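Cindolwood Wool Sock Yarn, 4-Ply

Home
Yarn
Sock and Fine Weights
Cindolwood 4-Ply

Item 726
In stock - ships from our Vultstead mill shop

If you have never knitted a sock in a yarn that was spun for socks, you're in for such a treat. Cindolwood is our hard-wearing 4-ply, and it's the one we all reach for at home. Iestyn Probert has been spinning it here since before we had a proper shop counter, and he still fusses over every batch (he'll tell you the twist is the whole secret, then talk about it until closing time).

It's a blend of 90% wool and 10% nylon, with a good tight twist that gives you lovely crisp stitches. Cables pop, ribbing stays springy, and plain old stockinette looks as neat as anything. The wool comes from a mix of sturdy fleeces, so it feels a bit firm in the skein. Don't let that put you off! It blooms in the first wash and gets softer with every wear, and the heels hold up far better than they do in the very soft, silky yarns.

Details

Weight: 4-ply / fingering
Put-up: 50 g skein
Fiber: 90% wool, 10% nylon
Suggested needles: US 1 to US 2
Gauge: 7 stitches to the inch in stockinette
Care: cool machine wash in a mesh bag, dry flat

How much to buy

Two skeins will make a pair of adult socks in most sizes. For long legs, big feet or an all-over cable, get a third and use what's left for toes and heels on the next pair. Children's ankle socks usually come out of a single skein, though it depends on the foot and on how tightly you knit.

We dye in small pots, so please order everything you need for one project together. If you do run short, email us the lot letter from your band and Gwawr will dig through the back shelves for you. She's found some real long shots that way. Alternating skeins every two rows hides a small difference in shade beautifully.
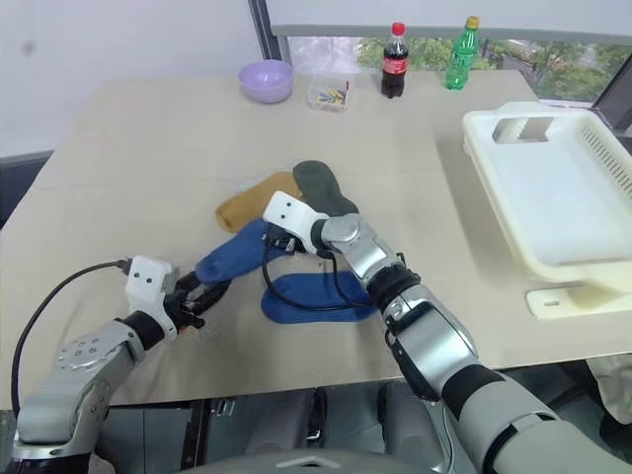

Colors are the fun part, of course. Gwawr Probert does all our dyeing, and her blues are the ones people write to us about. Harbor is a deep, slightly inky blue, Wet Slate leans gray, and Collovton is the bright one, named for the village where she grew up. There's also a mustard, a brick red, two greens and a natural cream that takes home dyeing really well. New shades come out each September, and the cream is always on the shelf.

Screens are hopeless with dark colors, so if you're matching something you already own, ask for a shade card. It has a short length of every color tied on and it's much more fun to look at than a web page anyway.

Knitting with it

Go down a needle size for the heel flap and you'll get a dense, cushy fabric that wears and wears. A slipped-stitch heel is our favorite in this yarn, but a short-row heel works nicely too - just pick up your wraps snugly. The yarn doesn't split much, even with sharp tips, and it will put up with being ripped back a couple of times before it starts to look fuzzy.

Wind it loosely. Skeins come twisted and tied in four places, and a ball wound too tight will stretch the yarn so your gauge goes off once it relaxes.

Washing finished socks

Turn them inside out, pop them in a mesh bag and use a cool wool cycle with a gentle detergent. Skip the fabric softener. They can go in with the rest of your hand knits, but give the brick red its own first wash. Keep them out of the dryer, please! Lay them flat or hang them by the toes, and they'll dry overnight in a warm room.

From our customers

"On my third pair now. The first pair goes hiking with me and I still haven't had to darn them." - Cristóvão Torres

"Wasn't sure about the feel in the skein but wow, what a difference after blocking. Would love an orange." - Rhydian Eynon

Pairs well with

Griffiths Basic Sock, a top-down pattern by Idris Griffiths in five sizes, with charts and written rows
Birch double-pointed needles, set of five
Cindolwood darning card, all shades

Shipping note: orders placed over the holidays go out on 27th December. Skeins can be returned unwound, with the band still on.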